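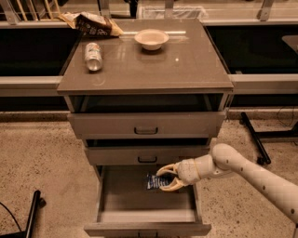

4. What people did with the recall notice

I'll start with the bit that surprised me most, which was how few of our Jindthorpe households had kept any packaging by the time they heard about the Flultico recall. I'd gone in assuming (and I'd said so, rather loudly, at the planning meeting in February) that the trouble would be with the notice itself. Too small, too wordy, stuck up behind the till where you'd only see it if you were already paying. All of that was true of the notice in the takeaway shops. But the notice also asked customers to check a batch code on the base of the sauce tub, and you can't check a code on a tub that went out with Tuesday's rubbish.

Indira Bhat and I coded the 1573 free-text answers between us, and we argued about the category we ended up calling "too late to check" for the better part of a week. Indira wanted it folded into "did nothing". I didn't, and I still don't, as a lot of these people had plainly done something. They'd rung the shop. They'd asked a neighbour. One had gone through the recycling bin in her dressing gown, bless her, and found everything except the tub. What they couldn't do was the one thing the notice told them to do, and I think a recall study that files them alongside people who shrugged and kept eating is measuring the wrong behaviour.

Food litter has its own timetable at home, and it matters a good deal for undeclared allergens. Things finished in one sitting tend to hang about just long enough to be noticed: a crumpled snack bag, a can on its side, a bowl still sitting on the cabinet (Figure 1). Then somebody tidies up and the lot disappears. Sauces are different again. Several respondents had tipped the Flultico satay into a jar or a bowl of their own, so the food outlived its label by days, and that is exactly the wrong way round if the label is where the batch code lives.

We asked everyone where they'd first heard about the recall. The shop notice came well down the list, behind family, group chats and the local radio. I don't want to make too much of the order, because people are hopeless at remembering where they heard things (me included!), but the group chat answers were worth reading closely. Messages nearly always named the chain and the dish and nearly always dropped the batch code. Jagadeesh Nambiar, who handled the interviews, noticed that by the second or third forwarding the sesame had often become "nuts", which would have sent some families worrying needlessly and left others feeling quite safe when they weren't.

The refund offer muddied things further. Flultico's wording promised a refund on return of the product or on proof of purchase, and most people read only the first half. We had plenty of answers along the lines of "no tub, no point". Kevard, the smaller chain using the same supplier, put its refund line first and accepted an order number over the phone, and its customers were noticeably more likely to get in touch. I'd love to call that a clean comparison. It isn't: Kevard takes nearly all its orders by phone or online, so its customers had an order number to hand, while Flultico still does a roaring lunchtime trade in cash.

Some of the awkwardness here is our own doing. Our postal questionnaire asked whether people had "followed the instructions", which is a dreadful question when the instructions can't be followed. Jayanthi Unnithan spotted the problem once the first 300 forms were back, and we added a follow-up asking what, if anything, had got in the way. Answers from before the change have been kept in the overall totals but left out of the breakdown by reason. Households with a diagnosed sesame allergy are reported separately in Section 5, as they behave quite differently. They keep packaging as a matter of habit, they read the small print, and 2 of them had written to Flultico about the satay well before the recall was announced.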